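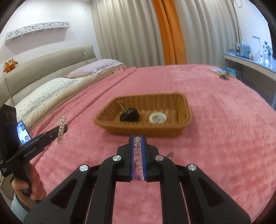 Onyekachi Danladi wrote to us in April that a machine able to weld a truck frame ought to be able to tidy a bedroom, and asked why we were still working on the second problem. The answer takes up most of this page.

About Sekard

Sekard is a small engineering company in Nelcombe. We study household and light shop-floor chores and report on whether current machines can do them. Our clients are appliance makers, care providers and a few workshop owners who want a plain answer before they spend money. We do not sell robots, and we take no commission on them.

The company was started by Lleucu Trevor and Ľudovít Šimko, who had worked together on packaging lines in Flatach. On a packaging line, the part arrives in the same place, facing the same way, under the same light. Very little in a home does. Most of our work is measuring what that difference costs in time and failed grasps.

What we test

Our current chore list has 102 entries. Each is written as a start state, an end state and a time limit. "Put the jewelry in the basket" is one entry. So is "pair the socks," which is harder than it sounds, and "sort mixed fasteners by thread," which a workshop in Urrutia asked us to add and which we still have not written to our own satisfaction.

Small items on soft surfaces get a large share of our attention. A string of clear beads is a good case. It has no fixed shape, it hangs differently depending on where it is held, and transparent material gives a depth camera very little to work with. A plush blanket gives way under the fingers, so the height of the surface is not a constant. A woven basket with a thick rim adds an edge to clear. A person deals with all of this without looking twice. For a two-finger gripper every one of these is a separate source of error, and the errors add up.

We record people doing the chores by hand and with hand-held grippers, then compare those recordings with machine attempts at the same entry. Hand-held grippers are useful for this comparison. If a person holding two fingers on a linkage cannot finish the chore, better software is unlikely to rescue a robot with the same fingers.

Where things stand

Of the 102 entries, 17 can be done today by a machine we would leave alone in the room. Most of those involve rigid objects and flat surfaces. A further group can be done with a person nearby to restart the run. The rest cannot be done within the time limit, or cannot be done at all.

Shop-floor entries score better than household ones – mainly on account of fixtures and lighting. Bedrooms score worst. Kitchens fall in between, with wide variation from one to the next.

How we score

Every entry is attempted by machine at least five times, with the objects reset by hand between attempts. Dropped objects count as failures even if they land in the right place. Aksel Hjaltested maintains the scoring rules and will send the current version on request. Our archive holds 833 scored attempts, failures included.

Working with us

Clients may propose a chore for the list. Olanrewaju Okeke handles proposals and will ask for the objects themselves, the surface they normally sit on and the longest acceptable time. Please send the real objects, worn ones if possible. New samples from a catalog tend to be cleaner and stiffer than what people own, and the results do not carry over well.

Visits to the Nelcombe rooms are by arrangement, mornings only.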